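From the Pristow House Newsletter, March

Stemware: a few changes in the shared kitchen

The wine glasses used to live in the tall cupboard next to the fridge, standing on their feet on two shelves. We lost 3 over the winter, all of them chipped or snapped while someone was reaching for a glass at the back. Zinhle Ngcobo, who looks after the kitchen stock, has moved the everyday ones onto hanging racks on the tables and worktops. The rest are in boxes in the pantry.

We own 73 stemmed glasses at present. Most are the plain clear ones that came from Moodley when the old dining room closed. The colored ones are newer and were bought for the summer supper. They are fine for everyday use, so please don't save them for guests.

How to hang a glass: hold it by the stem, turn it upside down and slide the foot onto the looped arm until it sits flat. Let go slowly. If the rack leans, move one glass to the other side. Take glasses off in the same way, one at a time, with your other hand on the base. Carrying a loaded rack across the room is a bad idea even if it is only going as far as the sink.

Glasses should be dry before they go up. Water runs down to the rim and leaves a ring, and it marks wooden bases too. The Storkex towels in the second drawer are for glass only. Greasy pans have ended up on them twice this year and they had to be washed three times before they stopped smearing. Use the striped towels for everything else.

The dishwasher is set to 70 degrees on the main program. That is too hot for the colored glasses, so wash those by hand in warm water with a little soap. The clear ones can go in the top tray as long as they don't touch each other.

If you break something, write it on the sheet inside the pantry door. There is no charge. We only need to know what to reorder. Atex holds our account for kitchenware and the item code for the clear glasses is 535. Orders go in at the end of the month.

Two more racks will be put out once the long worktop has been oiled. Until then please leave that end clear, including mugs and toast plates.

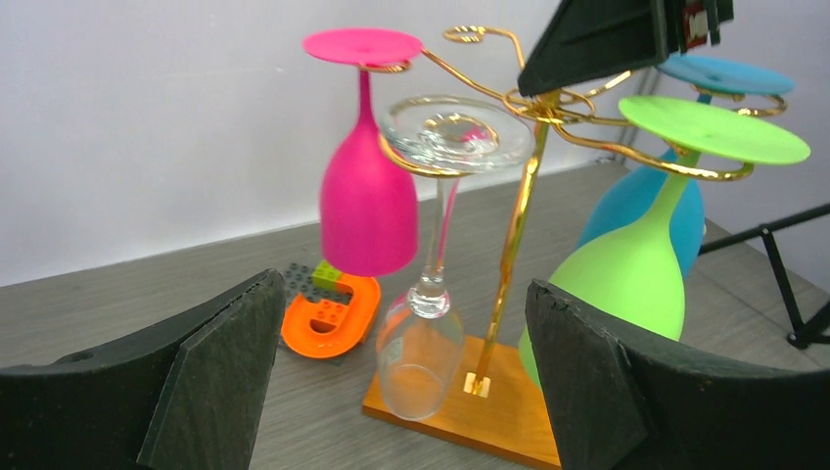
Can large red wine glasses go on the hanging racks?

Only if the bowl clears the base and doesn't knock against the glass next to it. If it touches either one, put it back in its box in the pantry.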